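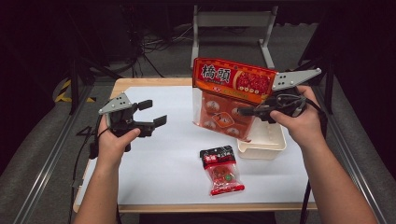 Workshop tips: looking after a pair of hand-held grippers

Most of the advice that comes with these things was written by someone who has never had to use them on a Thursday afternoon with a sore wrist. We run one bench with a left and a right gripper, mounting plates from Jemetti, fingers from Arow, and I have tried nearly every trick in the leaflets. A few are worth the bother.

Cables

The cable will fail before anything else does. It goes just behind the handle, where it bends every time you turn your hand. The Arow leaflet says to tie it tight to the grip. I did that, and it broke in 5 weeks. Leave a loop big enough to put two fingers through, then let the rest hang over the side of the table. Don't run it across the top, where it will drag the packets about and you'll blame the grippers.

Cable ties are fine. The special hook-and-loop straps Dolan sells are also fine, and cost a good deal more.

If the picture of the finger opening on the screen jumps while you hold the handle still, wiggle the plug first. I have seen people strip down a whole handle for a plug that wanted pushing in.

Fingers

Wipe them with a barely damp cloth at the end of the day. Snack bags are the worst for leaving a film, even sealed ones, and a greasy finger lets go of a shiny packet halfway across the table. I don't believe in the Pralier cleaning spray. It smells strong, and that seems to be most of what it does. Washing-up liquid, one drop in a mug of warm water, then a dry cloth.

Close the fingers on a strip of paper and pull. It should drag evenly along the whole length. If one end is loose, the finger has gone on crooked, so slacken the screws, close the gripper and tighten again while it's shut.

Mounting plates

Check the screws every morning. Thread lock is supposed to save you this job and I remain to be persuaded. A plate only has to creep a little for the day's work to be no use, and you won't feel it in your hand.

Put a pencil line across the edge of the plate and on to the body beneath. When the two halves stop meeting, something has moved. This costs nothing and has caught more trouble than the software check, which told us all was well right through September.

Setting zero

Do it after the grippers have been on for a bit. The instructions say straight away, but ours drift for the first 38 minutes (I timed it, out of irritation) and then settle down. Fully open, fully closed, 2 times each, and write the readings on paper.

The table

A plain pale top is easiest to work on. Keep it flat. If you've covered yours with sheet, smooth the wrinkles out before you start, or thin packets will rock when you pinch them.

Replacing things "on schedule"

We were told to change the finger pads every 125 hours. Ours have gone well past that and still hold. Change them when they're shiny or when the paper test fails. Spend the money on a spare cable - you'll want it sooner.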